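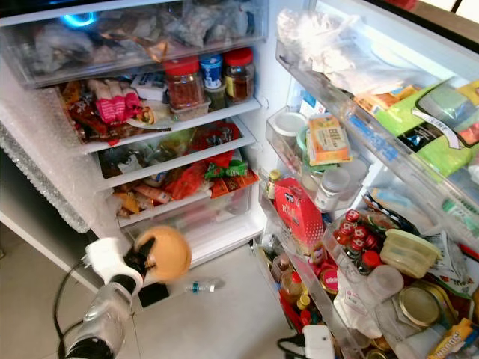 Step 1. Clear the fridge run with the crew first

We put the Eno arm on break room restocking at Pedstead in April. 232 people use those fridges. Tell them before the arm shows up, not after. Post what it does (snacks, jars, door bins) and what it doesnt – medicine and anything personal stays put.

Step 2. Sort by shelf

Snack packets on the main shelves. Jars with lids up top. Small bottles in the door, caps up. Overstuffed bins = slow picks.

Step 3. Check the floor

Bottles, plugs, bits of wrapper. Pick them up before you hit start. Door all the way open, gripper clear of the hinge side.

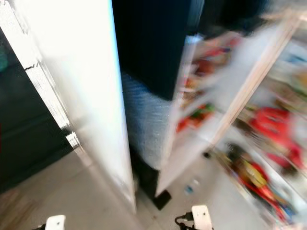 Posted by the shift lead, Widmer site support

Step 4. Stay close for the first 2 runs

Hand near the stop button. Log misses in Zekon, item name and shelf, thats enough.

Step 5. Redo the job sheet

Restocking used to eat 77 minutes a shift. Those minutes have to go somewhere, so write down where. Ours went to receiving and a longer handover. Two people wanted to keep doing the fridges by hand – they now do the setup and teh checks. Same pay grade, get that in writing.

Questions, ext. 786, before 3 pm.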